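Clarkier Sloped-Bin Picking Station

Equipment for the collection of manipulation examples

Overview

The Clarkier Sloped-Bin Picking Station is a tabletop work cell for laboratories and training centres that gather examples for learning systems. It is supplied by Plullon, through its office in Lund, and is available for purchase or for hire by the month. The station allows a robot arm to attempt grasps on simple objects for long periods, while a fixed camera and the arm's own controller keep a matched record of every attempt.

The bin has sloping walls, so that objects pushed to the side tend to slide back towards the floor of the bin and remain within reach. Customers may order the bin ready-made or cut their own from sheet material to the drawings provided. Spring clamps along the upper edge hold the walls in place and can be removed by hand when a panel needs to be changed. 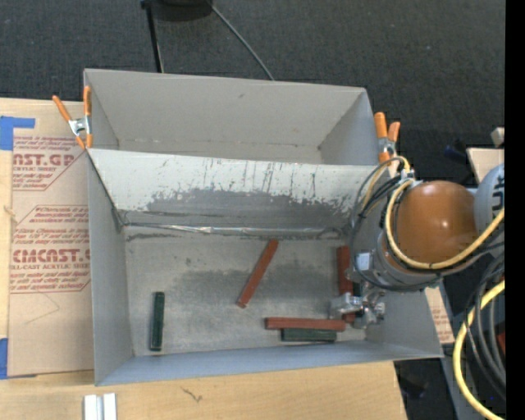 Recording and storage

Each attempt is stored as a separate entry containing the camera view, the position of the arm, the state of the gripper and the result as marked by the operator. Entries may be sorted by object set, by date or by result, and exported in open formats. Failed grasps are kept by default. Customers who wish to leave them out of a training set may do so at the point of export, and the original entries are not altered.

The Kilturar recording software is included in the price. One licence covers one station and any number of operators. During acceptance trials in December, the station recorded 3721 attempts over 66 hours of running time, of which 348 were set aside by the reviewer as unclear.

Object sets

The standard set consists of plain rectangular wooden blocks in two colours. Blocks may lie flat, lean against one another or rest close to a wall, and the operator is advised to vary the arrangement between sessions. Customers may add objects of their own, provided that these fit between the open fingers of the gripper and do not exceed the load stated by the maker of the arm. 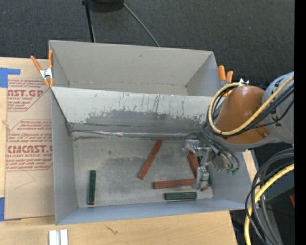
Gripper over the right side of the bin, with reddish-orange and dark green blocks on the floor.

Installation and care

The station requires a level table, a fixed mounting point for the arm and a clear view for the camera from beside or above the bin. The camera should not be moved during a session. If it is moved, the position check must be repeated before recording is resumed.

Surface marks on the panels do not affect the working of the station. Panels should be replaced when they no longer hold their angle. Cables should be checked at the start of each day for wear and for free movement through the full reach of the arm.

Training and support

A one-day introduction for up to eight operators is given by Malou Bisgaard at the Lund office or at the customer's premises. Technical questions before purchase should be addressed to Leif Bjarnason, who is also responsible for hire agreements. The operator's handbook (177 pages) is supplied in print and as a file.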